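关于我们
分类:走进公司 > 公司概况
4月 文/Tsion Berhe

Nurnby 从事室内物品整理与收纳服务,业务分为居家整理、搬家打包和小型办公室物品归位三类。公司登记办公地点在 Gavthorpe,仓库与培训教室设在同一层,使用面积698平方米,其中培训教室105平方米,其余为周转货架、包装材料区和清点台。

公司现有正式员工12人,全部持内部上岗证。新员工入职后先在培训教室完成折叠、分类、装箱、贴标四个科目,再跟随老员工上门。四个科目单独计分,满分均为100,任一科目不合格须重修该科目,不得以其他科目成绩抵扣。

作业流程

上门前由客户填写物品清单。清单按房间编号,不按物品价值编号。厨房一律排在第一个工作时段,卧室与衣柜次之,书房最后。玻璃和陶瓷器皿单件包裹,竖放装箱,箱内空隙用纸填实;刀具另装硬盒,盒外标明刃口方向。衣物按长度分组悬挂,针织类平放。

纸箱分大、中、小三种规格。书籍只用小号箱,被褥用大号箱。箱体两个侧面和顶面均须贴标签,标签内容为房间编号、箱序号、是否易碎。底面不贴。

归位阶段以客户原有使用习惯为准。常用物品放在肩部与膝部之间的高度,较重物品放下层。未经客户书面确认,员工不得丢弃任何物品,包括空盒、旧电线和过期说明书。待定物品统一放入待定箱,由客户自行处理。

系统与耗材

清单和标签由 Kong 系统生成,版本由办公室统一更新,员工不得自行修改模板。收纳盒和隔板以 Jinus 系列为主,尺寸与我们的货架模数一致。客户已有容器可继续使用的,不另行推荐采购。 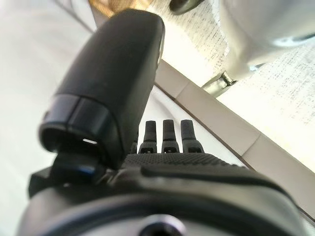
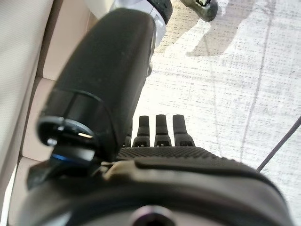
服务范围与限制

我们不承接贵重首饰、药品、活体动植物及易燃品的打包。大型家具的拆装由客户另行委托,我方只负责拆装前后柜内物品的清空与归位。鱼缸、钢琴和保险柜不在移动范围内。

报价以现场查看结果为准,按房间数和作业时段计算,不按箱数计算。作业中新增房间的,须重新签署清单后继续。上午时段自九时开始,下午时段自一时半开始,中途更换时段请提前一个工作日通知。

每次作业结束后,清单一式两份,客户与公司各存一份。对归位位置有异议的,可凭清单申请一次免费调整,调整范围限于原清单所列房间。

分享 12 评论 0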